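Home Products Guides Parts Support Contact

Cliveo Wall-Mount Tool Rail — Owner's Guide
Section 5: Mounting the Rail and Loading the Hooks
December 7, 2022
By the Hashmi documentation desk

This section covers fixing the rail to a wall, fitting the hooks, and checking the load. Read it through once before you drill. If you bought the rail with the Bimetti drawer unit, mount the rail first. The drawer unit hangs from the two lower slots and cannot be fitted without it.

Before you start

You will need a drill, a level at least as long as your forearm, a pencil, a stud finder, and a screwdriver that fits the supplied screws. The screws in the bag are for wood studs only. For brick or block, use the Jesa anchor kit, sold separately as part 599.

CAUTION: Check for wiring and pipes before you drill. Do not mount the rail directly above or below an electrical outlet.

CAUTION: Do not fix the rail to drywall alone. Both end screws must go into a stud or a masonry anchor.

Mounting the rail

1. Choose the height. The top edge of the rail should be level with your shoulder or a little lower. Long tools need clear space underneath, so hold your longest one against the wall and mark where it ends.

2. Find the studs and mark the center of each one with a pencil.

3. Hold the rail against the wall with the Cliveo name facing out and the open lip facing up. Line up the end holes with your marks. The holes are slotted, so there is some room to move the rail left or right.

4. Set the level on the top edge. When the bubble is centered, mark the holes through the rail.

5. Put the rail down and drill the pilot holes. Keep the drill square to the wall.

6. Drive the end screws first but leave them slightly loose. Check the level again, then drive the middle screws and tighten everything by hand. A power driver on a high setting can pull the screw heads through the slots.

Note: On an uneven wall the rail may bow when the screws are tight. Back off the middle screws and slip a washer behind the rail at the low spot.

Fitting the hooks

The bag holds three kinds of hook. Single hooks take anything with a loop or a hole in the handle. Double hooks take hammers and other tools that hang by the head. Spring clips hold straight shanks and round handles. 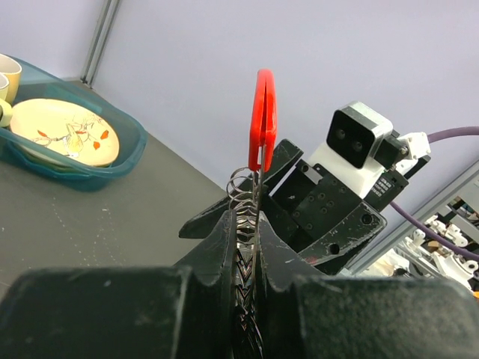
Each hook goes in the same way. Tilt the top of the hook toward you, set its tab behind the lip, and swing the bottom in until it clicks. To take it out, lift and tilt. If a hook will not click, look for paint or dust inside the lip and wipe it out with a dry cloth.

Place the heaviest tools near the studs and the lighter ones between them. Leave a hand's width between tools you use often — crowded hooks are the usual cause of dropped tools. Blades and points should face the wall or sit in a sleeve.

Note: Spring clips are stiff when new. Do not bend them open with pliers. They ease with use.

CAUTION: Never hang a tool by its cord or by a trigger lock.

Checking the load

The rail is rated for 152 pounds spread evenly along its length. No single hook should carry more than its own rating, which is stamped on the back of the tab. The drawer unit counts toward the total, and so does whatever you keep in it.

After loading, pull down lightly on each end of the rail. It should not move. Check the screws again after one week, and then whenever you change the layout. If a screw turns freely in the wall, unload the rail and move that fixing to solid material.

Care

Wipe the rail with a damp cloth and dry it. Do not use oil on the lip, as it lets the hooks slide. In an unheated garage, check for rust each November and touch up bare spots with metal primer. The hooks are tested to 2,000 removals, and worn ones can be replaced singly. Quote the number on the tab when you order.

Go to Section 6: Fitting the Bimetti Drawer Unit

Contact us | Copyright 2022 Cliveo | Back to top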